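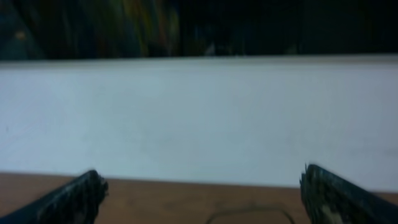 Call for participants: does a tidy desk make any difference?

Closing month for applications: December
Where: Barnby, with two of the thirteen weeks done from home
Who: adults who work at a desk or table for at least part of the day
Payment: yes, see below

What we are asking

Lurkent is looking for 82 people to help us test a claim that gets repeated in magazines, on office noticeboards and by people selling shelving: that clearing your desk makes you think better. You will have heard it. You may believe it. Several of us used to, and one of us still does, though she has been asked to keep quiet about it until the results are in.

Our own view is that the evidence is thin. Most of what we have read comes down to a small group of students in a room for an afternoon, some doing sums beside a pile of papers and some doing sums without one. The difference in scores is usually small, and sometimes goes the wrong way, and the write-up then talks about stress, or creativity, or whatever else was on the questionnaire. None of these studies that we could find followed people at their own work for longer than a fortnight. We would like to follow them for thirteen weeks.

We should say now that we may find nothing. If so we will publish that, with the same number of pages and the same size of type.

What taking part involves

You carry on with your normal work. It can be paid or unpaid: accounts, marking, sewing patterns, a family history, parish minutes, whatever you do sitting down. At the start you will be put by lottery into one of two groups. One group is asked to clear the desk at the end of each working day, down to a lamp, a screen and whatever is needed first thing. The other is asked to leave things alone. You can't choose your group and you can't swap, even if you find your own habits painful to give up. Please think about this before applying. In the pilot we lost more people to it than to anything else, and all of them were from the clearing group.

Three times a week you fill in a short form about what you got done, how often you lost something, and how long you think you spent looking for it. It takes a few minutes. The form has no smiley faces on it and doesn't ask how you feel about your journey.

Once a week, at a time we don't give you in advance, we will ask for a photo of your work surface. Don't tidy it first. We know people do, and we can generally tell.

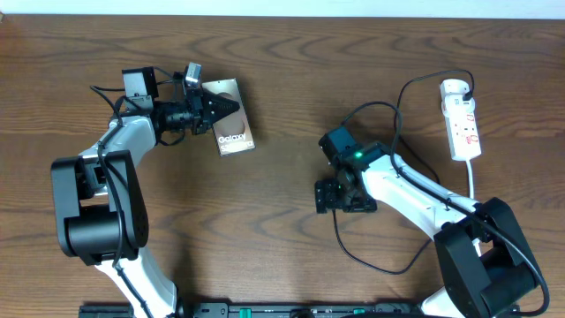
For eleven of the weeks you come to our rooms in Barnby for one morning session, starting at 9.30 and finishing before noon. You bring your own work and do it at one of our tables. In the middle of the session there is a reading task and a sorting task, neither of them difficult. The other two weeks are done wholly from home, so that we can see whether coming in has been changing your behaviour. We suspect it has.

Who can apply

You need to be 18 or over and to work at the same desk or table on most working days. A kitchen table counts if you use it regularly. You should expect to be in reach of Barnby for the whole thirteen weeks, apart from a holiday of up to a week, which we can work round if you tell us early.

We particularly want to hear from people who:

have never given the subject any thought
share a desk with somebody else
work in a shed, a box room or the end of a bed
have been told off about their desk by a manager or relative

We have plenty of applicants already who describe themselves as very organised. You are welcome to apply, but those places are nearly full.

Who can't

Anyone who sells storage furniture, writes about decluttering for money or has taken part in a Sandberg desk course in the past year. We have nothing against the course as such. It tells people quite firmly what to expect from a clear surface, and somebody who has spent two days being told that is no use to us as a fresh pair of eyes.

Members of the same household can both apply, but only one will be taken.

Payment

You will be paid 1000 pounds if you complete the study, in two halves. The first comes after the sixth week and the second when we have your last form. If you drop out before the sixth week you will be paid for the mornings you attended. Travel within the county is paid on top, second class, with a ticket or a mileage note.

The payment is the same in both groups and doesn't depend on what you report. It seems odd to have to spell that out, but in the pilot a few people asked us what answers we were hoping for. We aren't hoping for any.

Who is paying for it

Purketti, who make desks and drawers. You are entitled to raise an eyebrow at this, and we did too. The money was paid over in full before we began and can't be taken back. Purketti don't see the data until everybody else does, have no say in the wording, and have agreed in writing that we can publish a result that is bad for drawers. A copy of that agreement is kept at the front desk and you may read it before you sign anything. If you read it and are still not comfortable, don't take part. We would sooner have a smaller study than a nervous one.

What we do with your information

Your forms and photos are stored under a number. Names are kept apart and are deleted when the last payment has cleared. Photos are cropped before anyone scores them, and if a letter, bank statement or child's school report can be read in one, we blur it or throw the photo away. Nothing is passed to Purketti or to anybody's employer. You can withdraw at any point up to the end of the study and ask for all your material to be removed, and we won't ask why.

What you won't get

No coaching, no personal score and no advice. We will send you a plain summary of the findings when it is ready, which will be some months after the last session. We can't promise that you will be more productive at the end, and if a study like this promises you that, we would be wary of it.

There is tea and coffee at the morning sessions. The biscuits depend on who has been to the shop.

How to apply

Pick up a form from the Lurkent front desk in Barnby, or write and ask for one by post. It is two sides long. Please answer the question about your present desk as it is today, with no improvements. A sentence or two will do, and there is no need to be funny about it.

We will reply to everybody, including those we can't take. If you are offered a place you will be invited to a meeting of around an hour, where you can look at the rooms, go through the consent form and ask awkward questions. Coming to the meeting doesn't commit you to anything.

The rooms are on the ground floor with a level entrance. The tables can't be raised or lowered, so if you need a particular height or your own chair, put it on the form and we will sort something out before your first session. Large-print versions of everything are available.

Applications received after the end of December will go on a waiting list, to be used if people drop out in the first fortnight. Going by the pilot, some will.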